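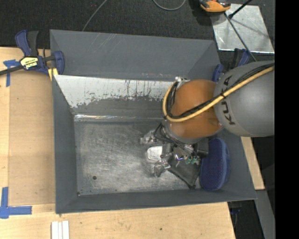 Feb 16, 2020

I spent most of this week on the bin model in our pick planner, so this post is mostly notes to myself.

Until now the planner treated the bin as a box with straight walls. Ours has sloping sides, so the box was wrong in both directions. If I sized it to the rim, the planner thought there was floor where the walls come in. If I sized it to the floor, it threw out good approaches near the top. Kjell Lindqvist had been asking me to fix this since September.

The new model is five flat planes with a margin on each. The margin is 9 mm on the walls and 2 mm on the floor. I also added the hose and cables on the KUKA as one fat capsule around the last joint. It's crude, but the planner used to ignore them completely.

The other problem is depth. The floor is scratched bare metal and it throws bright patches, and the point cloud gets holes right where the light is strongest. I now fill any hole from the floor plane unless the color image shows an edge there. Dark flat items are still the hard case. Lying on the metal, they come back with almost no height, and the segmenter wants to merge them with whatever stands next to them. Tuva Lundgren is retraining it with more pairs like that.

I replayed 691 logged plans against the new model. Planning time is about 400 ms, a little slower than before. I can live with that.

Still to do: move the clamps on the rim out of the config file and into the scene file, and write a test for the corner picks.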